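À propos

Bonjour, moi c'est Lutfa Miah, et si vous êtes sur cette page c'est sans doute que vous avez cliqué sur « Qui sommes-nous ? » en vous demandant s'il y avait vraiment quelqu'un derrière Tullcombe. Oui ! Il y a moi, tous les jours, et puis Anneke Gronberg, qui m'a rejointe deux ans après l'ouverture et qui s'occupe des groupes avancés et de tout ce qui ressemble à un tableau Excel.

Tullcombe est une petite école de langues à Nantes, au premier étage, au-dessus d'un fleuriste. On y apprend l'anglais, le suédois et, depuis peu, le bengali. Le drôle de mélange s'explique facilement : l'anglais parce que c'est ce que tout le monde demande, le suédois parce qu'Anneke est née à Malmö, le bengali parce que c'est la langue de ma mère et que j'en avais assez d'entendre qu'il n'y aurait jamais assez d'élèves. Il y en a neuf cette année, et ils sont d'une assiduité qui me fait presque honte quand je repense à mes propres cours de solfège.

Comment ça a commencé

J'ai grandi entre deux langues à la maison et une troisième à l'école. À huit ans je traduisais les courriers de la mairie pour mes parents, à quinze ans je corrigeais les lettres de motivation des cousins, et à vingt-cinq ans, logiquement, j'étais comptable. J'ai tenu un bon moment. Et puis une voisine qui préparait son départ pour Leeds m'a demandé de lui faire la conversation le soir, dans ma cuisine, contre des confitures. Elle a amené sa sœur. La sœur a amené un collègue. Au bout d'un hiver je n'avais plus de place autour de la table ni sur les étagères (les confitures, toujours), et j'ai commencé à regarder les annonces de locaux.

Le nom, on me le demande tout le temps. Tullcombe, c'est celui de la maison où j'ai été fille au pair, dans le Devon, chez une famille qui parlait très vite et qui ne ralentissait jamais pour moi. J'y ai passé 11 mois. Les deux premiers, je souriais en hochant la tête. Et un soir, à table, j'ai fait une blague et ils ont ri – pas par politesse, pour de vrai. Je voulais que l'école porte le nom de l'endroit où c'était arrivé.

Ce qui se passe dans nos cours

On parle. Je sais, toutes les écoles disent ça ! Mais chez nous la grammaire arrive quand quelqu'un en a besoin, c'est-à-dire en général au milieu d'une phrase, avec un bras en l'air et un air un peu désespéré. On s'arrête, on regarde comment ça marche, on fait quelques essais et on repart. Il y a quand même un cahier, et des devoirs pour ceux qui en veulent. Anneke en donne aussi à ceux qui n'en veulent pas.

Les groupes sont petits et ils le restent. Quand un groupe est plein, on ouvre une liste d'attente, et quand la liste s'allonge on essaie de monter un deuxième créneau, ce qui relève souvent du casse-tête entre les gens qui finissent à 18 h, ceux qui ont la chorale et ceux qui doivent absolument attraper leur tram.

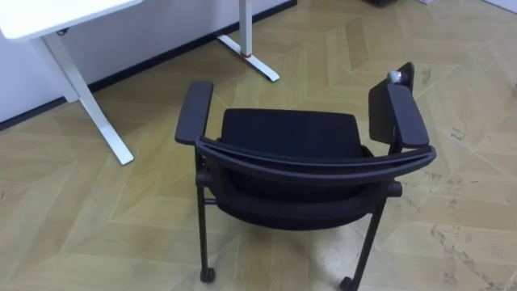

Pour les débutants complets, je conseille toujours de commencer par deux séances individuelles. On fait connaissance, je vous explique les bases de la prononciation et vous entrez dans le groupe en sachant déjà vous présenter. Pour les autres, il y a un petit entretien au téléphone. Ce n'est pas un test, il n'y a pas de note, et si vous paniquez au point de répondre en espagnol (c'est arrivé, et plus d'une fois), on rappelle un autre jour.

Le suédois fonctionne un peu différemment. Anneke suit une progression précise, qu'elle a écrite elle-même et qu'elle retouche chaque été, et je vous déconseille de vous inscrire en cours d'année si vous n'avez jamais ouvert un manuel. La rentrée de septembre est vraiment le bon moment. Pour patienter, elle prête volontiers ses romans policiers, dont les marges sont remplies de vocabulaire au crayon.

La bibliothèque, et les soirées

Parlons-en, des livres. On en a environ 500, dont une bonne partie vient de la librairie Wickramasinghe, qui a fermé son rayon étranger et nous a laissé repartir avec les cartons. Il a fallu plusieurs voyages en voiture, et ma voiture s'en souvient. Les élèves empruntent ce qu'ils veulent, ils notent leur nom dans le registre à l'entrée et ils rapportent quand ils ont fini. Les bandes dessinées partent beaucoup plus vite que les classiques, moi-même je n'ai jamais terminé Middlemarch, on ne va pas se mentir.

Une fois par mois il y a une soirée, ouverte aussi aux anciens et aux conjoints qui s'ennuient. On regarde un film sans sous-titres, ou on cuisine, ou on joue. Celle de mai est ma préférée : tout le monde raconte une histoire de cinq minutes dans la langue qu'il apprend, avec droit aux gestes et interdiction de lire ses notes. L'an dernier, un débutant en bengali nous a raconté la perte de ses clés sur une plage de Noirmoutier avec une vingtaine de mots en tout. C'était formidable, et ma mère, qui était venue goûter les beignets, en parle encore.

Le voyage à Flostthorpe

Chaque printemps, un petit groupe part une semaine à Flostthorpe, un village anglais où l'une de nos anciennes élèves tient des chambres d'hôtes avec son mari. Le matin on travaille autour de la grande table, l'après-midi on se débrouille : le marché, le bus, le club de jardinage qui nous accueille avec du thé très fort et des questions sur nos hortensias. Le soir on débriefe au pub. Je préviens les futurs inscrits qu'il pleut beaucoup et que l'accent du coin demande un temps d'adaptation, y compris pour moi.

Venir nous voir

Le plus simple est de passer. Je suis là presque tous les après-midi à partir de 14 h, et Anneke plutôt en soirée. L'entrée se fait par la petite porte verte à gauche du fleuriste, il faut sonner longtemps parce que la sonnette est capricieuse. Il n'y a pas d'ascenseur, donc si l'escalier est un problème pour vous, dites-le-moi avant et on se retrouvera au café d'en face, où j'ai déjà donné pas mal de cours.

Vous pouvez assister à une séance gratuitement avant de vous décider. Vous pouvez aussi m'écrire par le formulaire, dans la langue de votre choix, avec des fautes si vous voulez. Je réponds à tout le monde, parfois un peu tard en période de rentrée. Et si vous faites de la confiture, on a toujours des étagères.

Lutfa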